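Ersoy Community Kitchen Tables
Progress report to the Rovach Fund, December

Dear Quang Phan,

In this period we worked mostly on the repair and lending of tables for neighborhood dinners. The tops stay in plain wood, and we keep the knots visible.

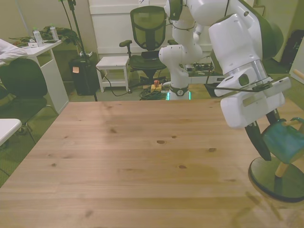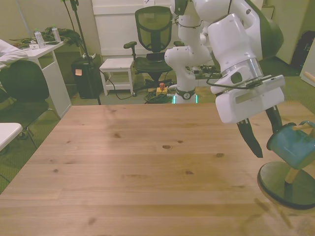 Light wooden tabletop with knots and visible grain

1. Dinners held
We held 19 dinners, and 323 guests signed the guest book. The plan was 13 dinners, so we are ahead. Two of them were in the Clanix hall, where the heating did not work well in the evening. We have asked for a lower rent there and wait for the answer.

2. Food and suppliers
The price of cooking oil and rice went up. We changed the menu to more soups and bean dishes, and the guests accepted it well. The bakery still gives us bread from the same day after 6 p.m.

3. Spending
We have used the full amount for transport. For kitchen equipment there is still money left, around 100 dollars, and we would like to move it to transport. Please tell us if a separate letter is necessary for this.

4. Difficulties
The lending list was kept in two places and some dates were written twice. Now there is only one list, at the front desk.

5. Next period
We will look for a second hall with a ground floor entrance, and print the recipes from the soup evenings. The receipts will follow by mail.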